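How to Wash and Dry Wool Sweaters at Home

Home » Laundry & Care » Knitwear

By Orathai Boonchu
Posted 02/05/2021

Most wool sweaters can be washed in a sink. Check the care label first. If it says dry clean only, follow it, especially on lined or beaded pieces. Everything else in this guide applies to plain knits in wool, merino or a wool blend.

What you need

A clean sink or basin
Liquid wool detergent, no bleach and no enzymes
Two large bath towels
A flat place to dry the sweater, away from sun and heaters

Step 1. Check for stains and loose threads

Turn the sweater inside out and look at the cuffs, neckline and underarms. Dab a little detergent on any marks and leave it for a few minutes. Pull snags through to the inside with a crochet hook. Don't cut them, or the knit may run.

Step 2. Soak

Fill the sink with cool water and stir in the detergent before the sweater goes in. Press the sweater under until it is soaked through, then leave it for 20 minutes. Don't rub or twist it. Rubbing in warm water is what makes wool felt, and felted wool does not go back.

Step 3. Rinse

Drain the sink and press the water out against the side. Refill with water of the same temperature and press again. Repeat until there are no suds. Lift the sweater with both hands underneath – wet wool is heavy and will stretch if you pick it up by the shoulders.

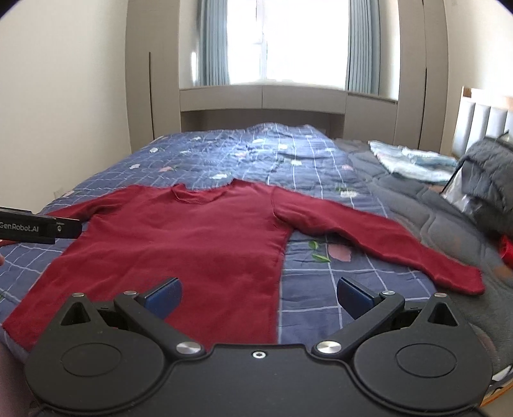

Step 4. Roll in a towel

Lay the sweater on a dry towel and roll the two up together like a sleeping bag. Press down along the roll with your forearms. Unroll, change to the second towel and do it again.

Step 5. Shape and dry

Measure the chest before you wash, and ease the damp sweater back to that width. Mine is 18 inches across on a small and 20 on a medium. Line up the side seams and push the ribbing together at the hem and cuffs. Turn it over once the top side feels dry. In December it can take two days in an unheated room.

Storing

Fold sweaters, never hang them. Wash them before they go away for the summer, as moths go for wool that has been worn. A cotton bag with a zipper works well. Plastic is fine for a week or two but holds damp.

Next: Removing Pills from Knitwear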